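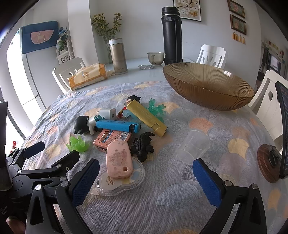 图一：饭厅餐桌，桌布与中间的一堆小物品

Solley 合住楼 住户会议记录

日期：2018年3月26日
地点：一楼饭厅
主持：Birthe Holst
记录：Gillespie Ritchie
出席：二楼、三楼全体住户，一楼 Stulau 房间两位住户
请假：Zirkitz 房间住户（已书面交来意见，见第三项）

记录人说明：中文不是我的母语，如果有句子写得不清楚，请在下次会议以前告诉我，我会改正。

一、上次会议记录

一月的会议记录已经发给大家。Birthe 提出一个改正：楼梯灯的修理费用应当是237，不是223。记录人同意，已经改好。其他内容没有意见，记录通过。

二、餐桌上的小物品

Birthe 说，饭厅的餐桌是大家吃饭用的，但是最近常常有小东西放在桌子上，放了就没有人拿走。图一中间的一堆就属于这个问题。为了方便大家认领，会议同意把物品写进记录：

透明塑料盒一个，圆形轮廓，浅色标签上有金棕色的汉字。
粉红色塑料小物一件，圆角，上面的卡通图案已经磨旧、褪色，靠近一个角有小圆孔。
橙粉色纸盒一个，印有棕色卡通动物和条形码。
亮蓝色物品一件，形状像打火机，有一段是黑色。
小人偶一个，头大，黑色发亮，身体银白色。
白色方形电源适配器一个。
小人偶一个，黑头发，衣服红色和黄色。

讨论的时候，有住户问粉红色的那一件是什么东西。有人认为是钥匙挂件，有人认为是小盒子的盖子，意见不一样，所以记录里只写“塑料小物”。

三楼住户说，电源适配器很可能是她的，但是她家里有两个一样的，要先回房间看一看再回答。两个人偶暂时没有人认领。Stulau 房间的住户说，她的侄子在一月来住过，她会打电话问他的母亲。

关于蓝色的物品，Birthe 要求特别小心。从样子看它像打火机，如果真的是打火机，就不应当和纸盒放在一起，也不应当放在小孩拿得到的地方。会议同意由 Birthe 先收好，放在厨房上面的柜子里，主人可以直接向她要。

决定：
1. 其他物品放进走廊架子上的篮子，篮子外面贴一张纸，写“饭厅餐桌认领”。
2. 认领时间是30天，从记录贴出的那一天开始计算。
3. 时间过了以后，还可以用的东西送到 Sutherland 旧物店，不能用的扔掉。
4. 透明盒子和纸盒，在主人来以前不要打开。

三、桌布

Zirkitz 房间住户的书面意见：扇形花纹的桌布总是起皱，而且只铺了餐桌的一部分，另一部分桌面露在外面，看起来不整齐。建议买一块新的，大小要能盖住全部桌面。

二楼住户不同意买新的。她说灰蓝色的底和橙色、黄色的扇形很好看，和浅色的墙也合适，起皱的问题熨一下就可以解决。另外，光滑的桌面容易擦干净，小孩画画的时候，露出一部分桌面比较方便。

Birthe 问，新的桌布大概需要多少钱。没有人事先问过价格，因此这一点不能讨论下去。

记录人提出一个中间的办法：先把现在的桌布洗一次、熨平，重新铺好，使用到下次会议再决定。表决的结果是多数同意，一人弃权。

决定：
1. 桌布由二楼住户负责洗和熨。
2. 请 Zirkitz 房间住户去了解新桌布的价格，下次会议报告。
3. 热的锅不可以直接放在桌布上，请用厨房抽屉里的隔热垫。

四、饭厅使用规则

大家同意在原来的规则后面增加三条：

（1）吃完饭以后，自己带来的东西自己带走，包括充电用的东西、玩具和包装盒。
（2）晚上最后使用饭厅的人，请看一下桌面，有留下的东西就放进走廊的篮子，不用去问是谁的。
（3）充电请在自己的房间，或者用窗户旁边的插座。电线不要从餐桌上面经过。

有住户问，第二条里面如果有贵重的东西怎么办。Birthe 回答，贵重的东西交给她，不要放篮子。这句话也写进规则。

五、公共费用

公共费用现在还有900。楼梯灯的费用已经付清，不包括在里面。如果以后决定买桌布，也从这笔钱支付。没有其他问题。

六、其他事项

走廊的架子有一块板松了，Gillespie 会带工具来拧紧，在篮子放上去以前完成。

二楼住户希望开会的时候把厨房的门关上，洗碗机的声音太大，后面的人听不清楚。大家同意。

需要做的事情：
Birthe Holst：收好蓝色物品；准备篮子和贴纸。
Gillespie Ritchie：修架子；更新饭厅规则并且贴在门上。
二楼住户：洗桌布、熨桌布。
三楼住户：确认电源适配器。
Stulau 房间住户：打电话问人偶的事情。
Zirkitz 房间住户：了解桌布价格。

下次会议的时间由 Birthe 另外通知，地点还是饭厅。

记录人：Gillespie Ritchie
已阅：Birthe Holst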